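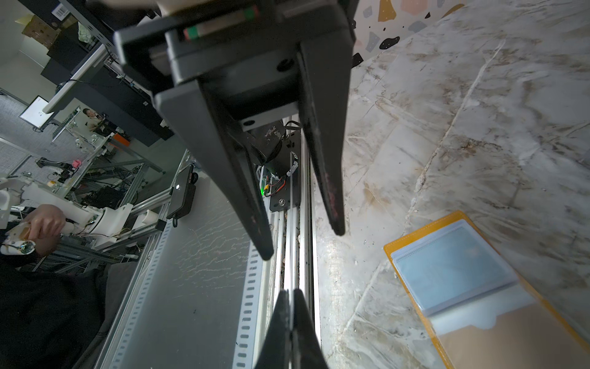

Gray metal on the left, marble pattern on the right, phone and orange folder where they usually end up.

Flevside Workshop Forum > Benches and Surfaces
Topic: Marble pattern next to bare metal, which one for the rest of the bench?

drulari_dan wrote:
I need to pick one surface for the rest of my work area and I keep going back and forth. The gray metal is scratched but I don't mind that. The marble pattern is easier on the eyes, but small screws vanish in the gray and brown veins. There is also the speckled terrazzo pattern at the top right. I'm leaning against that one for the same reason.
Mostly I do small wiring jobs and the paperwork for them. The folder lives on the marble side and the phone lives on the metal.

offcut60 wrote:
Plain, no pattern. I had a marble-look vinyl for two years and lost more washers on it than I did on the floor. If you want to keep the pattern for the paperwork side, fine, but do the fiddly work somewhere plain.

tinplate wrote:
Disagree. Get a parts tray and the pattern stops mattering. Mine is a Himano, 10 compartments, and it sits on a patterned top all day. Bare metal is worse for wiring anyway. I wouldn't put a live board down on it.

offcut60 wrote:
A tray only helps with the parts you remember to put in it.

drulari_dan wrote:
Fair point on the live boards. I do have a mat for that, I just don't always get it out.

mossgrove wrote:
Is that slotted strip along the edge of the metal any use to you? I hang cable ties and small hooks from mine. If you cover the metal, stop short of the slots or cut them out with a sharp knife. I covered mine and regretted it.

drulari_dan wrote:
I hadn't planned to cover the strip. I'll stop short of it.

tinplate wrote:
Also, I wouldn't leave a phone face down or face up on scratched metal. Doesn't matter which way, something gets marked. Use that lanyard loop and hang it up.

offcut60 wrote:
It's a phone. Mine has been on a steel bench since March and it's fine.

quietbench21 wrote:
For the folder, stand it up. A Gruber upright file takes the card sleeves too and gives you that corner back. Flat folders get things put on top of them and then you can't open them.

drulari_dan wrote:
Tried one. The folder slid down and bent the sleeve. It might do better with a stiff board behind it.

mossgrove wrote:
Look at thread 3395, someone did a plain gray mat over half a marble top with a straight join. Looks decent and it comes up for cleaning.

drulari_dan wrote:
Just read it. I'm going with that: plain mat for the wiring end, marble stays under the paperwork, metal stays bare. Will post again when the mat is cut.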